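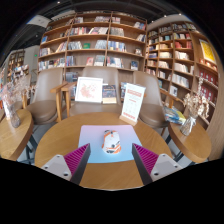 Jahangir Bhattacharjee
Research Editor, Performer Profiles Desk

Notebook entry, 01/05/2023

Work continued on the profile of the singing duo Honine. The draft inherited from October gave two birthplaces for the lead vocalist, Lagos in the opening paragraph and Tavau in the fact table. The label's press sheet supports Lagos. Tavau is where the first recordings were made, and the table has been corrected.

Follower counts were taken again for both members. The combined total in the old draft added the duo's shared account to the personal accounts, so many followers were counted twice. Only the shared account will be quoted from now on – 452 thousand at the time of checking.

Net worth remains unresolved. Seven pages carry the same figure, and every one of them leads back to a single unsigned post. Under desk rules this is one source. The line has been removed until a second can be found.

Serkiron, the talent show on which the duo was first seen, lists them as reaching the semifinal. The draft said final. The episode guide was read through to the end of the season and agrees with the show's own list.

Outstanding: spelling of the drummer's surname, release year of the second single, and written permission for the stage portrait. The label has been asked about all three. Colleagues editing the page in the meantime are requested to leave the career section as it stands and to put any changes in the margin notes, with initials.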